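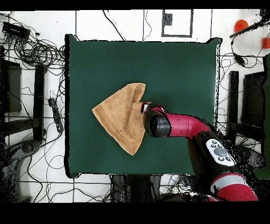 **Rural Roads and Bridges Grants Coordinator**
Cestholm County Department of Public Works, Prendlow office
Full time, benefits, dental that covers teeth
Posted 2022-06-04, open until filled

Cestholm County owns a great many bridges, and most of them were built by people who assumed somebody else would be paying for them by now. We are looking for a grants coordinator to find out who that somebody might be and fill in their forms.

The job is new. Until February it was a portion of the county engineer's job, a portion of the road superintendent's job, and a stack of folders on top of the plotter. The Board of Supervisors has agreed to pay one person to do it on purpose.

## The work

You will go after state and federal money for county-owned roads, bridges, culverts and the Hajji Creek ferry landing, which is legally a road. You'll keep a calendar of funding programs, including the ones that open with little warning and close over a holiday. You will write the narrative sections of applications and talk the engineering staff into giving you drawings and cost estimates before the deadline instead of during it.

Once money arrives, you will report on it. Expect to spend a good half of your time here. Some programs want a report every quarter, some want one whenever they remember us, and one still wants it by mail with a signature in blue ink. You will also:

- track local match dollars and warn the finance office early when we are about to promise the same dollar to two different bridges
- sit in on the regional transportation council in Irner and bring back a plain-English page on what was decided, if anything was
- put together the county's bridge priority list each year and explain it at a public meeting to people whose bridge isn't on it
- answer letters from residents on detours, load postings and the word "temporary"
- keep the shared drive in a condition where another human could find a file

The big project on the desk right now is the Prendlow Road bridge over Hajji Creek. It is posted for light loads, so school buses and loaded grain trucks take the long way through Irner. We have been turned down for replacement money more than once, with kind remarks both times we got remarks. You'd inherit the application, the kind remarks, and a large map with coffee on it.

## What we need from you

You should have written grant applications before, and at least one of them should have been funded. Transportation experience is a real plus. We'll also look seriously at people who have done this for a water district, a school system, a library or a hospital. Culverts can be learned. Writing a clear paragraph by Thursday's equivalent in any given week is harder to teach.

You should be comfortable with spreadsheets and able to read a budget without someone standing next to you. You don't need an engineering degree. You do need to be able to ask an engineer the same question again, politely, until the answer has a number in it.

A valid driver's license is required. You will visit project sites in a county truck whose radio gets one station. Boots are reimbursed up to $100. If your feet have expensive taste, the rest is on you.
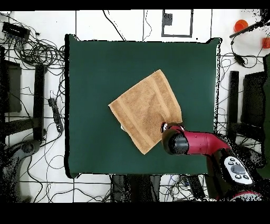

*Tan towel, green tabletop.*

## Hours, pay and where you'll sit

The salary range was approved by the board and is printed on the full posting at the front counter in Prendlow and on the county jobs page. We mention it there because our personnel rules say the official number can live in only those places. We don't love this either. We will tell you the figure on the phone in the first minute if you ask, and you should ask.

Regular hours are daytime office hours. Board meetings are in the evening, and you'll be needed at those where a road item is on the agenda. Evening hours come back to you as time off. You may work from home up to 2 days a week after your probation period of 90 days, provided your internet is better than ours, a low bar.

The office is on the ground floor of the Public Works building, next to the sign shop. The desk has a window. The window has a view of the salt shed. Parking is free and plentiful, as you would hope from a road department.

## How the money looks, so you aren't surprised

A large share of what we spend on bridges comes from programs that get renewed in short stretches, often at the last moment. A bridge takes years to design, permit and build. You will spend part of your career here planning long things with short money, and we'd like someone who finds that irritating enough to be careful but not so irritating that they leave by spring.

## To apply

Send a resume, a cover letter of no more than one page, and one writing sample to the Public Works front desk in Prendlow, by mail or in person, or upload them through the county jobs page. A piece of a real application is the best sample. Black out anything private. If you send us the entire application with appendices, we will admire it and read the first few pages.

First interviews run 60 minutes, in person or by phone. Finalists will be asked to come in and edit a short passage written by us. It is a genuine passage from one of our past applications, and you may be as rude about it as you like in the margins.

Everyone who applies will get an answer, including the people we turn down. We know how it feels to wait on one of those.

Cestholm County is an equal opportunity employer. If you need an accommodation to apply or interview, call the front desk and ask for Personnel. Press zero when the recording starts.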